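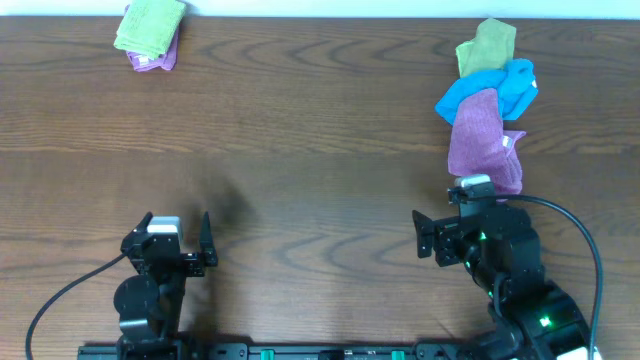
Print this page | E-mail this page

Vodedari project: progress report to the Aravena fund
Second reporting period
Prepared by Constanza Escobar, Zirnenville workshop
5 Aug 2019

1. What was planned

In the application we promised to gather examples of towel handling for a learning system, with two arms working on the same table. The examples are made by a person who guides both arms, and the system later studies what the arms did together with what the cameras recorded. For this period the plan was to finish the folding examples and to begin with loose towels, which the laundry partner in Sandness considers the more useful part of the work.

2. What was done

The folding examples are finished. We have now more than 2,000 accepted recordings in total, counted from the start of the project. A recording is accepted when the towel ends in the agreed place, when neither arm has been stopped by hand, and when all camera streams are complete from the first second to the last.

The loose towel work began in May, later than planned. The reason was the change of table. The old one was pale and even, and we wanted a surface with a strong pattern, so that the system does not learn to find a towel simply by looking for anything that is not plain. The present table has dark, wavy grain. I was afraid that this would confuse the early models, and for some days it did, but the results on the new recordings are now at the same level as before.

In one group of recordings the towels lie in an overlapping row on one side, partly folded and partly crumpled, and a small folded stack lies on the other side. The operator must take a towel from the row without pulling the next one with it. This is more difficult than I expected when I wrote the plan. Two towels of nearly the same green are used on purpose, together with blue and purple ones, because in a real laundry the colours will not always help.

3. Quality of the recordings

Of the loose towel recordings we rejected 139. I looked through all of them myself. The most frequent fault was that the gripper closed on two layers when only one was wanted. The second was that the cloth hid the fingers from the wrist camera at the moment of closing, and it was not possible to say afterwards what had been gripped.
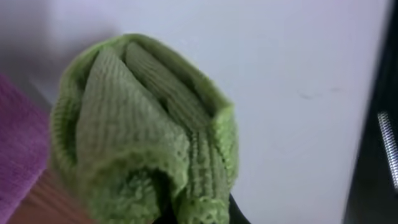 Wrist camera view: green ribbed cloth bunched above the gripper, with pink fabric at the left.

Views of this kind are kept in the set when the other streams are good. At first I wanted to remove them - they show mostly cloth and very little of the fingers - but the system will meet the same view when it works alone, and it should have seen it before. We have therefore written a new rule for the reviewers: a covered finger is not a fault if the grip can be confirmed from another camera.

The ribbed cloth also needs a remark. It stretches when it is lifted, and the operators had to learn to move more slowly with it. Their first recordings with this cloth are uneven in speed. They are marked in the list, and we will decide at the end of the project whether they are used for training or only for testing.

4. People and time

We have 3 trained operators. One session lasts two hours, and after it the operator changes to reviewing work for the rest of the day. We tried longer sessions, but the number of rejected recordings went up clearly in the last part. I ask the fund to note that this makes the gathering slower than it was calculated in the application.

5. Costs

Spending is within the budget. The new table and additional towels were paid from the line for materials. The line for spare parts is almost not touched, and I would like to move a part of it to storage, as the recordings need more disk space than we foresaw. A separate request with the amounts will follow.

6. Next period

- Complete the loose towel recordings with 12 new starting arrangements.
- Record a smaller set with towels delivered from Sandness, with their own wear and stains.
- Give the fund access to a first part of the data, with a short guide in plain language.

The open question is the lighting. All recordings until now were made under even, rather cool light, and the rooms in Sandness have large windows. I propose to discuss this at our next call before we fix the recording plan.

Print this page | E-mail this page

Related items
Vodedari: first progress report
Guide for operators: starting and ending a session
Visit to the laundry partner in Sandness
Aravena fund: reporting rules for current projects

This website uses cookies to remember your settings. By continuing to use it you accept our cookie policy. Accept | Read more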